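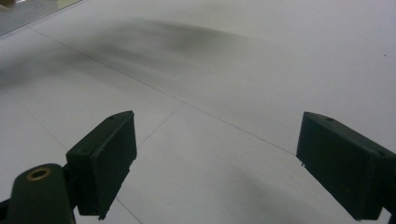 Posted by Jenő Balogh in Workshop diary
21 December 2025

Sunday, and the workshop was quiet until noon. I came at nine with my own coffee because the machine is still broken. I wanted to finish the hand-held gripper before the holidays, and I almost did.

First the fingers. The new pair is printed in the dark green filament which Bello left on the shelf in November. He said I may use all of it, and I took him at his word. In the evening light it looks black, and only at the edges you notice that it is green. Each finger took 7 hours on Zorko, our older printer, and I did not dare to print both together. Last time I did this, one came loose from the plate and destroyed the other one.

The brass ring in the mount gave me the most trouble. My first hole was too tight. I warmed the ring with the soldering iron and pressed it in, and it went in crooked, so I had to throw away the whole mount. For the second one I made the hole a little wider and pressed slowly in the vise, with a piece of wood on each side. Now it sits straight. I am quite proud of this ring, more than a person should be.

Then I walked around with it over the floor tiles, opening and closing, to see if the pads stay parallel. They don't, not fully. Both lean a little to the inside. Funmilayo says I should leave it so, that a small angle helps when you pick up something thin. I would like to believe her, but I did not plan this angle, and I don't like to keep a thing in the design when I don't know from where it comes. I suspect the pivot holes. I will measure them again when my head is fresh.

The tiles also need a mop. I looked at the grey smear for some time and then I went back to the bench.

After lunch Yakubu came with his daughter and we tried the trigger. The pull is too heavy for her hand and, if I am fair, also for mine after ten minutes. He suggested a softer spring from the Isov box. We have 57 springs in there, I know it only because the label says so, and none of them has the right length. I wrote down what to order. He also asked why I don't simply buy the fingers ready. I told him the price I had seen, 200 for one pair, and he did not ask again.

The money until now, for my own record: 1,065 for the whole project, with the arm motors, which are still in their boxes. My wife does not read this diary – I hope.

To do before I come again: order springs, print one test piece for the pivot hole, find the small drill (Oluwaseun had it last), return the vise handle to the big bench.

I swept under the bench, switched off Zorko and locked the door at five. It was already dark and my bicycle seat was frozen.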